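Subject: Re: [clisano-supporters] Guard rotation and the away trip to Stovley

Hi all,

Replying to the list because three people wrote to me off it with the same questions.

> Can someone explain what the coach is doing with the guards? Berrada
> scored 9 in the first quarter against Ziltska and then sat until the
> middle of the third. We lost the lead while he was on the bench and
> never got it back. Also, is there any news on the Stovley trip? I heard
> the arena had changed and that we get fewer seats than last year.
> I would need to ask for time off work.

On Berrada first. He picked up his second foul with a little under two minutes left in the first quarter, and the staff have been strict about this all season. Two fouls in the first quarter and you sit until halftime, no matter who you are. I don't agree with it for a player who has fouled out only once since he joined us, but it was the same rule in the home opener and the same rule in preseason. What was different against Ziltska is that he didn't start the third quarter either. The coach was asked about it afterward and said the second unit had defended well just before the break and he wanted to see more of it. I was at the game and I thought the defense was fine. The problem was at the other end, where we went several possessions in a row without anyone getting into the paint.

I would also point out that we lost that game on the boards. Ziltska had second chances all night. Their center is not especially tall but he gets his body into people early, and our big men kept looking at the ball instead of finding him. Putting Berrada back in sooner might have helped the offense, but it wouldn't have fixed that.

As for the minutes in general, I expect them to even out in November when the schedule gets lighter. At the moment we are playing twice a week and the older guards are clearly being managed. If you look at the fourth quarters only, the same five players have finished nearly every close game, and Berrada is one of them.

Now the trip. The details below are what the club office has confirmed to me. Anything not listed is not settled yet, so please don't book around it.

1. Arena. The game has been moved to the smaller hall in Stovley while the floor in the main one is replaced. It is on the north side of town, a short walk from the bus station. Capacity for basketball is 624, all seated.

2. Tickets. Our allocation is one block behind the basket at the far end from the entrance. It is smaller than last year, that part is true. Season ticket holders get the first chance, one ticket per card. Whatever is left goes to the rest of this list in the order people write in.

3. Bus. One bus only, leaving from the lot behind our own arena at 1:30 p.m. Tipoff is at 6. We come straight back after the game, without a stop for dinner, so bring something to eat. The driver allows food on board as long as the trash leaves with you.

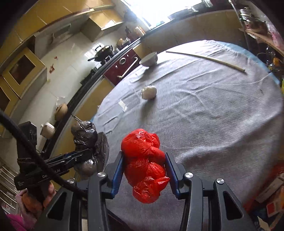
4. Drums and flags. Two drums are allowed and no air horns. Flag poles have to be plastic and hollow. Stovley's security checked every one of them at the door last season and kept the ones they didn't like, so please leave the long poles at home.

5. Payment. Pay for the bus and the ticket together at the club office, at the window next to the shop. They take cards. If you only want the ticket and are driving yourself, say so when you sign up so that we don't hold a bus seat for you.

To sign up, write to Hanane Cherkaoui directly and not to the whole list. She is keeping the names for both the bus and the tickets. Include your season ticket number if you have one and say whether you are bringing anyone under 16, as they pay half.

One more thing about attendance. Somebody wrote here last week that our home crowds are falling. The official figure for the Ziltska game was 760, and that is up on the same game last year. The upper stand looked thin because the school groups were all put downstairs this time. I would still like to see the section behind our bench fuller in the first quarter. Many of you come in five minutes after tipoff.

I'll write again when the office tells me the ticket price.

Regards,
Section 4 desk, Clisano supporters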